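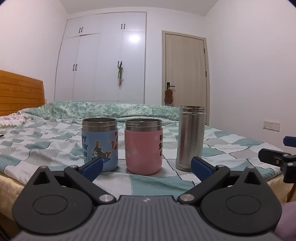

The blue one, the pink one, and the steel one, standing apart on the bed.

Home | Stories | Writers | Send Us Your Work | Archive

The Lids Were in the Kitchen

Yee-man Fung had to put the small container inside the big one, and then do it again, until the counter on her phone said 300. This was the contract from Istetent. For each example they paid a little, and for each example with a mistake they paid nothing.

She worked in the bedroom, on the bed, and held one gripper in each hand. The bed was the only flat place in the flat that her mother did not need during the day. The cover had waves on it, green and gray and white, and Istetent liked that. "Please vary the surface," the instructions said. "Please do not iron."

On 22nd March she reached number 37 and the telephone rang.

"It is Evaristo Zuccaro, from review," said the man. He spoke slowly, as if he were reading. "I am watching your number 13. Why do you stop?"

"Where do I stop?"

"You take the steel one. You bring it above the pink jar. Then for three seconds you do nothing."

Yee-man sat down on the edge of the bed, and the jars leaned toward her. She caught the pink one with her knee.

"My mother called from the kitchen," she said. "She wanted to know if I eat fish tonight."

"I see. There is no sound in the file."

"Do you want me to delete it?"

He was quiet. She could hear that in his office somebody was moving chairs.

"The rule says a stop is a mistake," he said. "But I looked at the others, also from the people in Vavstead. They all go straight down, very fast, and very often they hit the rim. In yours, after the stop, the hand goes down correctly. I wanted to ask if you did it on purpose."

"No. I was thinking about fish."

"Then I will write that the operator was considering."

She did not know if this was a joke. She thanked him and he ended the call.

She stood the three of them in a row again, the blue with the cat and the mouse, the pink, and the tall steel one at the end. She closed her fingers on the triggers. At number 38 she brought the steel one above the pink jar and waited, and she felt foolish, because now it was on purpose.

"Yee-man!" called her mother. "Where are my jars? The soup is ready and I have only lids!"

"In a minute," she said, and held her hands still.

We use cookies to remember your reading settings. Accept | Manage choices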